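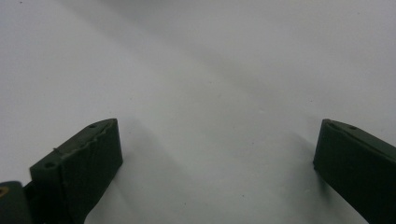

White, gray where the shadow crosses it. The speck is near the top left corner.

Mr. Davero told me the color was called Ilier, and that it wasn't white.

I said it looked white to me.

"Give it a minute," he said.

I gave it a minute. I had driven from Mapplebeck with the heater stuck on high and I was not in a giving mood, but the insurance company pays me by the visit and a minute costs them nothing. I stood in his back room with my coat open and looked, and at the end of the minute it was still white.

The claim was for $3,327. I had the form in my bag. Under "nature of damage" he had written "a presence," and then someone at the office, trying to be helpful, had penciled "stain?" beside it. That was why they had sent me and not the fellow who does roofs.

"Where is it?" I said.

He pointed up and to the left. I had to take my glasses off and put them on again. There was a speck. You could have covered it with a grain of rice and had most of the rice left over.

"That's the damage?"

"That's where it's coming in," said Mr. Davero.

I have been doing this work for a long time and I've heard a lot of things come in. Squirrels, damp, a brother-in-law. People want money and they talk themselves into a story, and by the time I get there the story has a door of its own and a place at the table. I don't hold it against them. I just write down the size of the hole.

I asked him what he'd paid for the job. He said $1,636 for the first coats and the rest for having it done over when the first coats failed.

"Failed how?"

"It was there again in the morning."

"Same spot?"

"A little lower, then. It's been going up."

I wrote: speck, claimant says moves. I asked who had done the painting and he gave me a card for a Sum-yee Tsao, with a number in Ellau. I stepped out to the porch to call her. It was February and the porch rail had a crust on it, and I brushed off enough to lean on.

She picked up right away. I told her who I was and which house.

"Oh, him," she said. "Did you see it?"

"I saw a speck."

"So you saw it."

"Ms. Tsao, did you leave a bit of grit under the paint?"

She took that better than most tradespeople would. She said she had sanded it, sealed it, painted it, come back, and done all of it again, and that the second time she hadn't charged him for the sealer because by then she felt sorry for him. I noted this down. It meant his total was padded, or hers was short.

"What do you think it is?" I asked.

"I think it's a speck," she said. "I measured it for him, though. I put a pencil tick next to it and went to lunch."

"And?"

"And when I came back I painted over the tick and sent my bill."

I waited, but that was all she wanted to say about lunch. I've noticed that people who are making something up will usually go on longer than that. I've also noticed that people who know how to make something up will stop just there. I thanked her and went back in.

Mr. Davero had brought a kitchen chair for me. He had one for himself already, with a cushion on it that had taken his shape, and I didn't like how deep the shape was. He sat down and folded his hands. I sat down too, so as to be level with him when I said no.

"A mark that size isn't covered," I said. "There's a minimum. And there's nothing in your policy about a thing being somewhere else from where it was."

"I know. I read it."

"Then why file?"

"They have to send someone," he said. "If you file, they have to send someone to look."

There was a long smear of shadow across the white, coming down from the top toward the middle, soft on both sides. I looked behind me for what was throwing it. There was the lamp, and the two of us, and the coat rack, and I moved my arm, and Mr. Davero, without being asked, moved his. The shadow stayed as it was. That means nothing. Shadows in back rooms come from all kinds of things, a gutter, a neighbor's tree.

"My wife picked the color," he said. "She had 50 of those little cards and she went through them all with me, right here. I said they were all white. She said give it a minute."

I asked when she'd passed. I assumed she had, which was unprofessional.

"Passed? She's in Mapplebeck with her sister. She said she'd come home when I could see the difference."

I wrote that down and crossed it out.

We sat a while longer. I should have gone; I had a burst pipe to get to on the other side of the county, with real water in it. He didn't press me. He didn't say look, or there, or did you see that, which is what they usually say. He only looked, with his mouth a bit open, the way a man looks at a road that somebody's supposed to be driving up.

I took a pencil out of my bag. I want it understood that this was for the file. I stood on the kitchen chair and made a tick to the right of the speck, small, close enough that the two were touching. Then I got down and we watched it for 7 minutes by my watch, and the speck did nothing at all, as I had known it wouldn't.

"There you are," I said.

"You have to go to lunch," said Mr. Davero.

I told him I'd had lunch. I told him the claim would be denied and that he'd get a letter, and that he could appeal, and that if he appealed they would have to send someone. He wrote that part on the back of his hand.

At the door he asked me what color I'd put down. I checked the form. I had left the box blank, and I told him so, and he seemed to think well of me for it.

I was past the county line before I remembered my pencil. It was a good one. I pulled over by a feed store and sat there with the heater roaring, working out how long it would take me to go back.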